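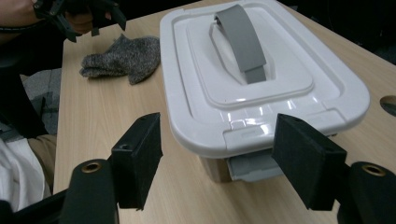 Nindska hand-held grippers at a table, with a lidded storage box and a grey cloth.

Home Products Grippers Spares Support Contact

Print | E-mail

Nindska paired hand grippers
Maker: Pellitberg
Order no. 1581

The Nindska is a two-fingered gripper that a person holds and works by hand. It is sold in pairs, one for each hand, and is meant for recording household and light shop-floor jobs so that a robot arm with the same fingers can be trained on them. The fingers, links and finger screws are the same parts we fit to the Siregar arm. A job that can't be done with the hand-held pair can't be done with the arm either, and most buyers use the pair to find that out before they spend money on anything larger.

Can it do the chores?

We are asked this more than anything else, usually by people who have seen a film of a robot folding a shirt. The answer depends on whether you mean the grippers or the machine.

In a person's hands the pair will do a good deal of ordinary work. It will pick up a cloth, wipe a table, move tubs about, put things in a bin and take them out again. After an hour's practice most people can undo a simple latch on a storage box. It is slower than using your fingers and your forearms will ache the first day.

On the arm, after training, the list is shorter. With the Siregar we are content to say that it can wipe a flat surface, move a box of known size and drop soft items into an open container. We don't yet sell it as able to fold laundry, open boxes it has not met before, or tidy a room that somebody else has left in a mess. It does these things some of the time. A customer with a shop floor to run can't plan a shift on that.

What is easy and what isn't

Rigid things with a clear edge are the easiest. A tub, a carton or a tray goes where it is pushed and keeps its shape when the fingers close.

Lids are harder than they look. A rounded rim gives the fingers little to bear on, and a clip-down latch has to be pulled out and up in one movement while something else stops the box sliding. Use both grippers: one to steady the body, one on the latch. Shiny white plastic also gives trouble to cameras, as strong reflections can hide the edge of the lid. Turn down or move any lamp directly over the table before you start recording.

Cloth is the hardest of the common materials. It has no fixed shape, it folds under itself, and a thick pile hides where the edge is. The fingers will hold a pinch of thick cloth well enough. The difficulty is in choosing where to pinch, and a person does this without thinking — a machine has to be shown it many times over, with the cloth lying differently each time.

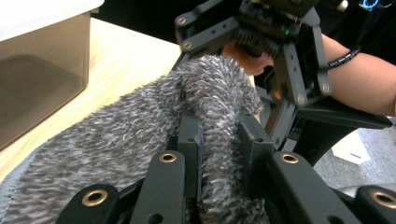
Ritva Sjöberg writes that cloths were the reason she bought a pair, and that she would not call the job solved. Her workshop in Narudora wanted an arm to collect used cleaning cloths from the benches at the end of a shift and put them in a bin. It manages this when the cloths are lying flat on a clear bench. When two are tangled together it lifts both, or drags one to the floor, and a person still goes round afterwards. She adds that she has kept the arm on the job, as it clears most of the benches before the evening staff come in, but she would not buy a second one until it can cope with a heap.

That matches our own trials. We would advise anyone with mixed or heaped cloths to record first and decide about the arm later.

Specification

Supplied as: pair, left and right
Fingers per gripper: two
Finger colour: black
Finger opening: 74 mm at the tips
Finger fixing: screws, key supplied
Finger finish: unpolished, may feel slightly rough at the lower edge
Fits: Siregar arm, with adaptor plate (sold separately)

Setting up

Work at a table with space to stand on one side and keep the floor around it clear. Tables with cable holes are fine, but keep small items away from the hole. Let the person doing the recording take a break every 30 minutes. Long sleeves should be rolled up, and loose bracelets are best taken off if they catch on the links.

Start with one object and one movement. When that looks the same each time, change where the object lies. Add the second object last. People who begin with a full table tend to end up with recordings that are no use for training and have to start again.

Check the finger screws before each session. The link joints need no oil. Wipe them with a dry cloth if fluff gathers there — this happens quickly with shaggy cloths and towels.

Spares and returns

Fingers are sold in packs of 6. Links and bushings are sold singly. A pair may be returned within 30 days if the fingers have not been drilled or cut. Customers who have changed the finger shape should tell us before ordering the adaptor plate, which is made to fit the standard finger only.

The next batch is due in March. Orders placed before then will be sent in the order we receive them.

Related items

Siregar adaptor plate
Spare fingers, pack of 6
Link and bushing set
Siregar arm, bench mounting
Notes on recording with cloth and towels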